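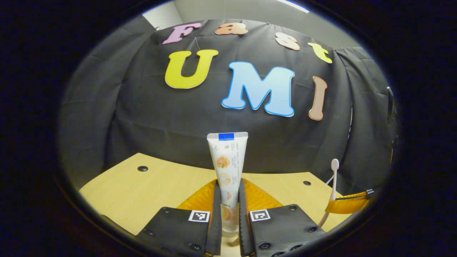 White toothpaste tube with a citrus-slice design, crimped end up, and a white toothbrush standing to the right.

A tooth set, also called a brushing set or, in older household books, a tooth service, is the small group of things a person keeps together for cleaning the teeth. At its plainest it is a toothbrush and a tube of toothpaste, and in most homes a cup is added to hold one or both of them. The term covers sets sold together in a box as well as the far more common kind that simply comes together over the years on the edge of a sink, piece by piece, with the brush replaced many times over while the cup stays put.

Contents
1 Parts of the set
2 Standing and storing
3 Citrus and other flavors
4 The Rorska sets
5 Care and replacement
6 See also

Parts of the set

The toothbrush has a head, a neck and a handle. The head carries the bristles, which are gathered into tufts and trimmed either flat or to a gentle wave, and the neck is the narrower length that lets the head reach the back teeth. Handles may be slim and straight or thick and padded, and the choice is mostly a matter of what feels good in the hand. Children's brushes usually pair a small head with a stout handle that a little fist can get a good hold on.

The toothpaste tube is a soft sleeve, round at the cap and pressed flat at the other end. The flat end is called the crimp, and it is closed after the tube has been filled, so that a tube is always filled from what most people think of as its bottom. Early tubes were made of soft metal and kept whatever shape they were squeezed into, and many people who grew up with them still roll the tube from the crimp out of habit. Plastic and laminated tubes spring back after a squeeze — a little annoying for the thrifty, who have answered with clips, keys and rollers of every sort.

The cup, known as a tooth mug or tumbler, is the oldest member of the family and the one with the most varied life. It may be glass, china, enameled metal or plastic. In some homes it is used for rinsing and in others only for storage, and a household that has settled on one use can be quite firm about it with visitors.

Standing and storing

There are two common ways to keep a tube upright. The first is to stand it on its cap, which works well when the cap is broad and flat, as many newer caps are. The paste settles toward the opening, and the crimped end points at the ceiling. The second is to set the tube cap down in a cup, where the walls do the work of holding it up. A tall tube in a small cup will lean, and a nearly full one can be heavy enough to tip a light plastic cup, so heavier cups are often chosen for the purpose.

Brushes go the other way around, with the handle down and the head up, which lets water run off the bristles and keeps them clear of whatever has gathered at the bottom of the cup. Where several people share a sink, the brushes are best kept apart so that the heads don't touch. Racks with a separate opening for each brush do this neatly. A good number of families make do with two cups, one at each end of the shelf, and get along perfectly well.

Plain white brushes are popular in guest rooms and travel sets and go with nearly any sink, but they are hard to tell apart. Colored bands, a dab of nail polish on the handle and a name written on tape have all been used to settle the question of which brush is which, and every one of these will last longer if it is kept low on the handle and away from the water.

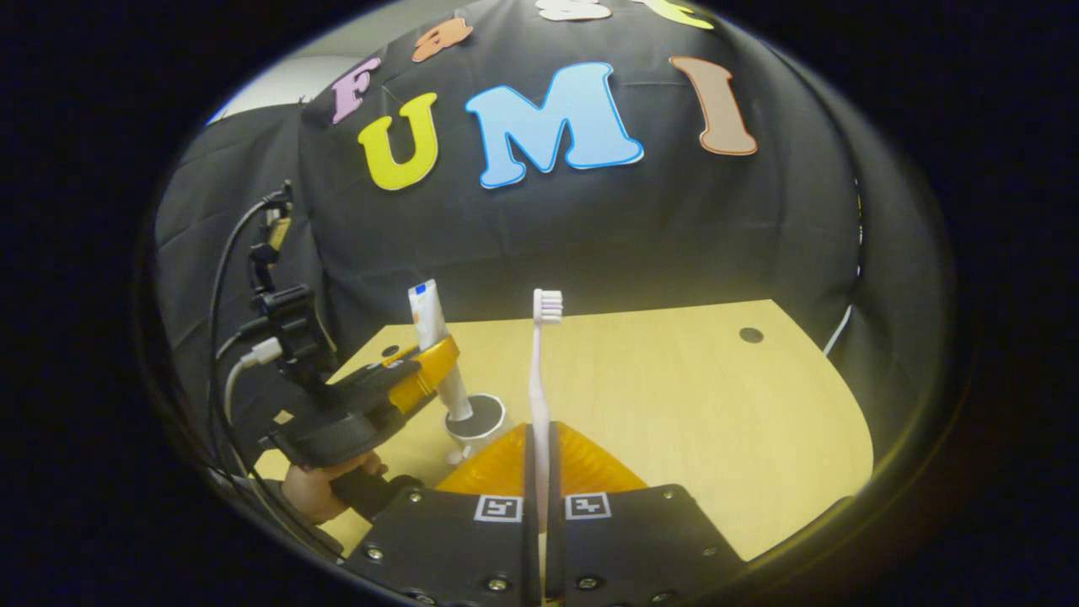
Before the cup became the usual place for the tube, many homes kept the paste lying flat in a drawer or on a soap dish. A tube stored flat takes up very little height and does no harm to the paste, though the cap has to be closed with some care. Drawer storage is still the custom in homes with shallow sinks, and it is the usual arrangement in trailers, boats and sleeping cars, where anything left standing is sure to end up on the floor.

Citrus and other flavors

Mint has long been the standard flavor for toothpaste, and people who have used it since childhood tend to connect its coolness with the very idea of clean teeth. Citrus is a well-liked second choice. Orange, lemon and grapefruit are used alone or softened with a little mint, and they appeal to those who find strong mint too sharp first thing in the morning. Tubes of this kind often show a slice of fruit on the front, cut crosswise so that the segments spread like the spokes of a wheel. Such a picture tells the buyer what to expect in the way of taste, and it is handy, too, for anyone sharing a shelf who would like to pick up the right tube while still half asleep.

Other flavors include cinnamon, anise, fennel, green tea and a long parade of berry and bubble gum varieties made for children.

The Rorska sets

Among collectors of bathroom ware, the boxed sets made by the Rorska pottery in the town of Paredes are fondly remembered. The first, sold under the name Iter, was meant for travelers and held a brush, a small tube and a squat white mug in a snug case. The later Drolix line was made for the home and came in 4 sizes of mug, the largest of them roomy enough for 5 brushes. The last catalog listed 156 pieces, counting lids and saucers, and a complete run of the Drolix mugs with their boxes numbers 552 when every color and edition is included. Mugs turn up at yard sales fairly often. The boxes are much harder to find, having generally been thrown away on the first day.

Care and replacement

A toothbrush is commonly replaced every three to four months, or sooner if the bristles have splayed. The cup needs washing more often than it usually gets it, and hot soapy water with a bottle brush will lift the chalky ring left by dried paste. The cap and threads of the tube can be wiped with a damp cloth whenever they grow crusty.

See also

Bathroom tumbler
Soap dish
Toothbrush rack
Travel kit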